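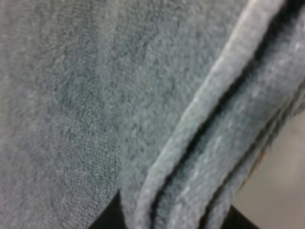
Terry cloth

Terry cloth, also called terry toweling or simply terry, is a woven fabric with raised loops of yarn on one or both faces. The loops, known collectively as the pile, increase the surface area of the cloth and allow it to take up water. Terry is used mainly for bath towels, hand towels, washcloths, robes, and bath mats. Cotton is the most common fiber, although linen, bamboo viscose, and blends with polyester are also made.

Structure

Terry is woven from two sets of lengthwise yarns and one set of crosswise yarns. The ground warp is held under high tension and forms the base of the cloth. The pile warp is held slack. After several crosswise yarns, or picks, have been placed a short distance from the finished edge of the cloth, they are pushed forward together, and the slack pile warp rises into loops. The most widely used form is 3-pick terry, in which one row of loops is formed for every three picks.

Loops left whole give the cloth a pebbled surface. When the tips are sheared after weaving, the result is velour terry, which is smoother to the touch and generally absorbs water more slowly. Plain-dyed terry may look lighter along a fold, where the pile catches the light, and darker in the crease beside it.

Folding and storage

The thickness of the pile limits how sharply terry can be creased. Folded edges remain rounded, and a towel folded several times forms a bulky bundle. Towels are commonly stored flat on shelves, rolled in baskets, or set out on trays. 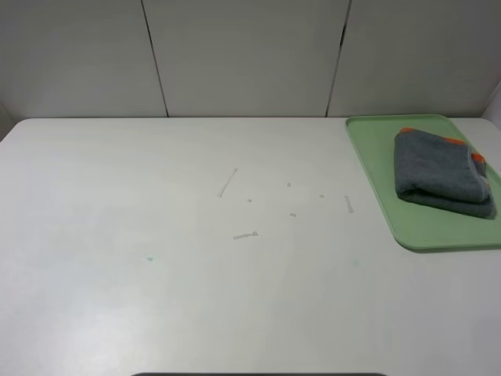 A folded dark gray terry towel on a pale green plastic tray.

Folding practices differ between households and institutions. The textile writer Recep Kahraman, in a survey of bathhouse linens in the Kurtuluş district, distinguished between the shelf fold, in which the loose edges are turned to the back, and the open fold, in which the layers are left visible at one side. The survey covered 1187 towels in 7 establishments. Kahraman found the shelf fold in the larger bathhouses and the open fold in small family businesses, where towels were handed directly to the bather.

Draping

Terry may also be hung over a rail or bar. A folded towel hung in this way keeps its layers close together, and the air reaches mainly the outer faces. Opening the towel to a single thickness allows it to dry more evenly. The weight of a damp towel depends on its size and on the density of the pile.

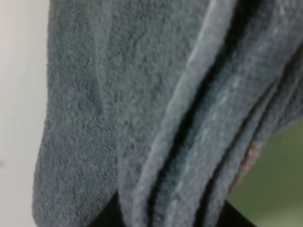

Care

Terry is normally machine washed. Fabric softener can coat the loops and reduce their absorbency. A pulled loop should be trimmed level with the pile, as pulling it further may draw out the neighboring loops. The care manual written by Oluwaseun Danladi for the Lenutora linen service recommends shaking each towel before drying to raise the pile.

See also

Huckaback
Velour
Waffle weave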